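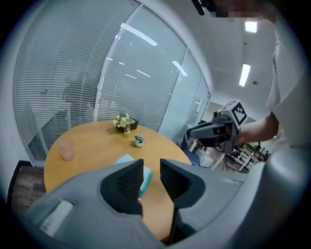 Gripper comparison, weekly meeting, 29 Jan 2021. Lihua Hao chaired and took notes. Apologies from the Mundis side, who sent their comments by email. The first item was finger pads. We have two candidates for the hand-held units, the Wuvine pad and the Ren pad, and the question is which one goes on the next set. The group agreed that the pad with the grid pattern, black, as fitted to the inner faces of the two dark fingers on the gray unit, stays as the reference for all comparisons until further notice. The Ren pad is smooth and will be tested against it on the same items.

Minutes of the last meeting were accepted with one change. The number of recordings was given as 3,114 and should read 3,144.

1. Pads
Grip on folded cloth is the weak point for the Ren pad. It slides off the top layer when the fingers close slowly. The Wuvine pad picks up the cloth but sometimes takes two layers. Soft, light items were fine with both. Small pots have not been compared yet. Agreed to add them, one with a plant in it and one without.
Action: Lihua to write the item list and send it out before the next session.

2. Finger opening
Mundis asked by email whether the two units open to the same width. They do not. The trigger on the second unit has more play and the fingers stop short of fully open. Discussion on whether to shim it or replace the linkage. Replacing it means waiting for parts from Dristositz. Decided to shim now and order the parts anyway.

3. Camera mount
The mount on top of the gripper body works loose after long sessions. Thread lock was tried on one unit and is holding so far. The other unit still has the plain screws, and these are to be checked at the start of each session. Exposure to be fixed at one value for both cameras. The automatic setting hunts when the unit is turned toward the glass.

4. Marker cube
Tracking drops out when the operator's wrist turns past a certain point. One suggestion was a larger cube. Another was to move it forward. A larger cube adds weight and gets in the way at the planter, so the forward position will be tried first.
Action: print two brackets, one at the present length and one longer.

5. Batteries
Up to 14 sessions per charge under the Dristositz controller, fewer with the old one. The old controller will be kept as a spare.

6. Any other business
Pad orders for July need to be in early. Lihua will ask Wuvine for a price.

Next meeting same time, same room.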